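Bench notebook, finishing room

Picking up where I left off on the shellac and wax tests, with apologies to whoever reads this next for my handwriting on the last few pages (typed from here on, I promise!). I'd been meaning to get the old drop-leaf notes and the newer test boards into one place, so this entry wanders between them.
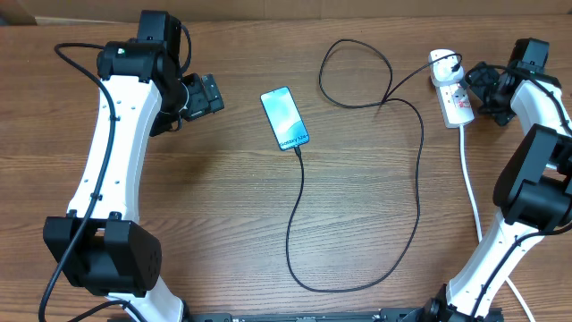
Indenetti, 3rd May

A good long morning on the drop-leaf. The label inside the drawer says 1810 and I would dearly love to believe it, but Trinidad Cordero had a look at the hinges with me and thinks at least one leaf was replaced much later. The screws on that side are too regular. She may well be right, and it does explain why that leaf has always taken color differently from the center board.

Washed the whole top with a rag barely damp with Vatirex, then again with plain spirits. Lots of brown came off, most of it old polish and kitchen grease I think, and the smell was something between a church and a chip pan. Let it stand over lunch before touching it again. I rushed this step on the blanket chest in September and paid for it with a patch of bloom the size of my hand, which I then had to look at all winter.

The test boards: 8 in the rack now, all from the same plank, all sanded the same. I like the second one best, thin shellac and then Ayaaba paste wax, buffed the next day. It has a soft kind of glow and you can still feel the wood under your fingers. Board five got the same wax straight onto bare wood and just looks thirsty. I'll give it another coat before I write it off, but I'm not hopeful. 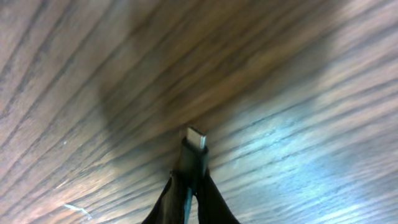 Brown bands and thin, near-black lines in the grain.

Stain, while I'm on the subject. I mixed the walnut a little weaker this time, 10 parts spirits to one of concentrate, and built it up slowly. It takes forever and I found myself humming the same tune for most of an hour, but the lap marks are so much easier to chase when each coat is that pale. Trinidad prefers one strong coat wiped back hard, and her results are lovely, so please don't take my way as the house way! We agree on wiping with the grain and on changing the rag long before you think you need to.

The Vikent lamp is back on the end of the bench. Set it low, nearly level with the work, and every scratch shows up. I found three I had missed completely on the center board, and one long one that I'm fairly sure is mine.
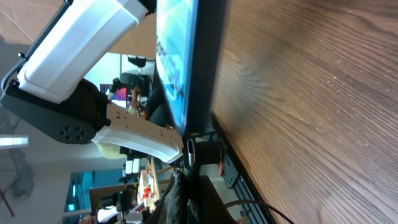
Fine parallel grain, with small pale flecks and streaks in the top.

Small scratches like those I'd normally leave alone under wax, or touch in with a fine brush and a drop of stain if they really bother someone. Sanding a whole top for the sake of a few flecks always feels like a shame to me.

Wax use is creeping up, by the way. We've opened over 39 tins since I began keeping the tally inside the cupboard door. Please keep adding to it, and press the lids down properly, the last two had skinned over.

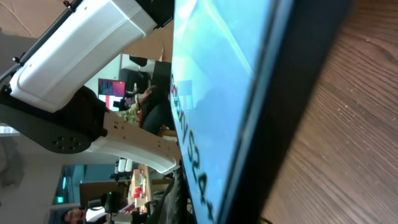 Warm brown top beside the display, Galaxy S24 lettering on the screen.

For next time: flip the loose leaf and do the underside, second coat on board five, and ask Trinidad if I can borrow her good badger brush again. I still owe her a jar of flakes from the last time, so I'll bring that along first.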